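How Software Learns to Pick Things Up

A robot hand has motors, but motors do not know what a bottle is. A program called Suro decides where each finger goes. It works in 3 steps: find the object, plan a path, close the fingers.

To plan well, Suro needs records of people doing the same job. A person wears a glove with sensors in it. The sensors measure how the fingers bend. A cube on the back of the hand carries square black-and-white patterns called markers. The software knows the true size of each marker. If a marker looks small to a camera, it is far away. If it looks tilted, the hand is tilted.

One record is called a demonstration. Olanrewaju Anozie, who writes the planning code, started Suro with 43 of them. It now has 700. The program compares them and looks for what stays the same, such as the fingers opening before they reach the object. A spray bottle is a useful thing to practice on. It is narrow enough to hold, and its trigger sticks out on one side, so the planner must choose a direction.

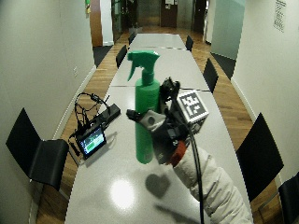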